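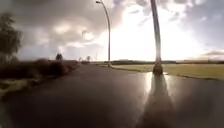 *Fig. 1. Asphalt path, wet surface, low sun. Pole in right foreground, hedge on left.*

**Outdoor chores working group, minutes, April**

Present: V. Sveinbjörnsson (chair), M. Lorente (minutes), two from Skodham site services.

**1. Sweeping and leaf clearing**

Lorente reported on the Forton sweeper. On dry asphalt it completed the 300 m test loop without help. On wet asphalt with the sun ahead, it treated reflections of poles as obstacles and stopped. Fig. 1 shows the type of surface and light at issue. Operator restarts in wet trials: 13. The group does not consider the machine ready to sweep unattended after rain.

**2. Edge trimming**

Ahonen's trimmer follows a curb adequately. It does not cope with grass around pole bases, and hand trimming remains in the schedule. Skodham asked whether hedge cutting could be added. Sveinbjörnsson said no supplier had offered a unit worth testing.

**3. Indoor work**

Mopping of the shop floor by the Skilberg unit continues. Emptying bins and wiping benches were tried in March and are still done by staff.

**4. Actions**

- Lorente: repeat wet runs with a polarizing filter, 3 passes in each direction.
- Sveinbjörnsson: ask Forton for the stop logs.
- Skodham: keep the manual sweeping crew on the rota until the next review.

Meeting closed at 11:40.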